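# Chapter 4: Table tops and other pale surfaces

By the end of this chapter you should be able to:

- say which way the grain runs on a wooden surface and why it matters when you clean or sand it
- tell a surface finish from the wood underneath it
- choose a cloth, a cleaner and an abrasive for a light softwood top
- keep a simple care record for one piece of furniture

**Key words:** grain, growth ring, earlywood, latewood, finish, sheen, abrasive, grit

## 4.1 Starting with the top

Most of the wear on a table happens on its top. Legs get kicked and rails get dusty, but the top takes plates, elbows, pens, keys and sunlight every day. In Chapter 3 we dealt with joints and frames. We now turn to the flat part that people look at and touch.

The examples in this chapter come from three tables. The Zandow is a kitchen table with a lacquered top, 756 mm high. The Nunovel is a narrow desk, 600 mm deep, finished with oil. The Son is a low table which was sold bare and has been waxed by its owners. You will meet all three again in Chapter 7, where they are repaired. Measurements are given in millimetres throughout.

## 4.2 What the lines are

A tree grown in a cool climate adds a layer of wood each year. The part laid down in spring grows quickly and is pale and soft. This is the earlywood. The part laid down later in the season is denser and usually darker, and is called latewood. When a log is sawn lengthways, the layers show on the board as stripes.

In softwoods such as pine and spruce the difference between the two is easy to see. The latewood makes thin tan lines and the earlywood makes wider, lighter bands between them. Where the saw has passed nearly level with a layer, the stripes spread out and may form waves or long pointed arches.

The two kinds of wood also wear differently. Press a fingernail into a bare pine offcut and it will mark the pale band more easily than the dark line. Scrub the same offcut hard for several weeks and the pale bands will sink a little, leaving ridges. Old kitchen tables often feel like this.

## 4.3 Finish and sheen

A finish is anything put on the wood to protect it or change how it looks. Lacquer and varnish form a film on top. Oil soaks in. Wax does a little of both – it fills the surface and leaves a thin layer that can be buffed.

Sheen is the amount of light a finish throws back. It is judged by looking across the surface at a low angle towards a window or lamp. A matt top stays much the same colour from every side. A glossier one shows a bright patch, and within that patch the grain is hard to see. Move your head and the patch moves too. A mark that stays put when you move is in the wood or the finish and should be written down.

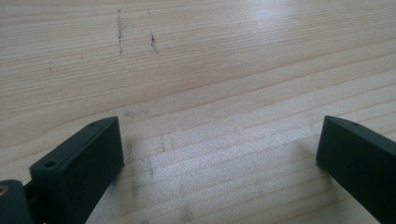 *R. Hekura*

On pale, slightly glossy wood, glare can wash the stripes out almost to white, so check the grain from a second position before deciding on its direction. The darker areas away from the light are usually the best place to read it.

## 4.4 Working with the grain

Wipe, sand and oil along the lines. Scratches that run with the grain are hidden among the stripes, while scratches that cross it show up at once, especially under a film finish.

For everyday cleaning use a soft cloth, wrung out well, and dry the top straight afterwards. Do not use scouring powder on any of the three tables.

### Activity 4A: A care record

You will need a wooden table or shelf, a lamp, a soft pencil and squared paper.

1. Draw the outline of the top to scale. A top 690 mm long fits neatly on a page if one square stands for 25 mm.
2. Add arrows to show the direction of the grain.
3. Hold the lamp low at one end and look along the surface from the other. Mark any scratches, rings or dents on your drawing.
4. Repeat from the side.
5. Note the finish, if you can tell what it is. Write "not known" if you cannot.

Keep the drawing. You will need it for Activity 4C.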